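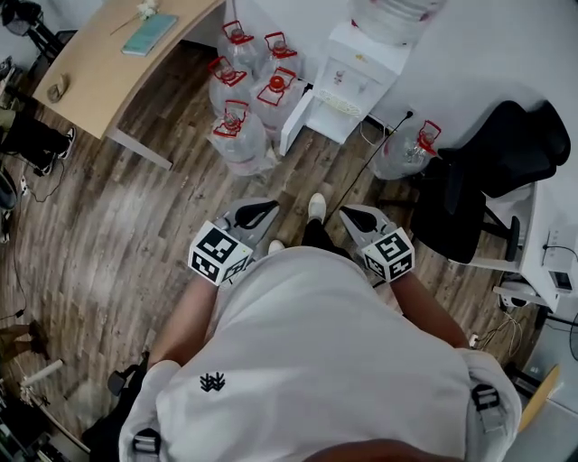
9/8/25
By Sewwandi Majumder

I have become the water person at work. I didn't apply for it! I came back from two weeks off at the end of August and Rafsan, who had been doing it since we moved into the Welwood building, handed me the supplier's phone number on a sticky note and looked about ten years younger.

So, the water corner. If you've ever worked in a small office you know the one. There's the white dispenser against the wall, and next to it the big clear jugs with the red caps and the red handles, all huddled together like they're waiting for a bus. And then there's always one that has wandered off and ended up by a chair. I have moved that jug back to the group so many times. It goes back to the chair.

We order from a little outfit called Thongsuk and I really like them. The driver is fast, he's cheerful, and he puts the jugs down wherever his arms give out. We pay a 45 dollar deposit when we open an account and then a bit per jug, and the empties go back on the next run. Sometimes a jug comes in a plastic bag and sometimes it doesn't. I asked on the phone once and the lady said "yes, sometimes," and that was the end of that conversation.

My first week I ordered too few and we ran dry in the hottest stretch of the summer (95 percent of the complaints came from one desk, you know who you are, Erna). So the next time I panicked and ordered too many, and people were stepping over jugs to get to the printer. I think I've got it now. I check on the way in with my coffee, and if I can see more wall than jug, I call.

The part I dreaded was changing the bottle. A full one is heavy, and you have to flip it upside down over the top of the machine while it's trying to glug all over your shoes. I got a proper soaking the first time. What works for me is wiping the neck, leaving the little inner plug in if it has one, getting one hand under the base and the other around the neck, and then just committing. Hesitating is what gets you wet. Bend your knees too – I say this as somebody who spent an evening lying on the living room rug with a bag of frozen corn.

I also cleaned the taps, which I suspect hadn't been done in a while. Warm soapy water and an old toothbrush, then I ran plenty of water through and dumped it on the plants. It tastes better to me. Rafsan says it tastes exactly the same.

What I'd love next is some kind of rack. I found one from Ukero that holds the jugs on their sides so they don't eat up the floor, but it's 100 dollars before shipping and I'm told that would need a conversation. There's a cheaper one for 28 that looks like it would hold a loaf of bread. I also want to do something about the cable over there. A strip of cord cover would sort it, and I think I have a leftover piece in my garage from when we did the TV.

If anybody has a rack they like, tell me in the comments, and please say how it does on a smooth floor. I don't want the thing skating around every time somebody pulls a jug out. Next delivery is already booked and I've asked for them all to go by the dispenser this time. We'll see about the one by the chair.

Last updated: August

We use cookies to remember your preferences and see which posts get read. By continuing to browse, you agree to our use of cookies.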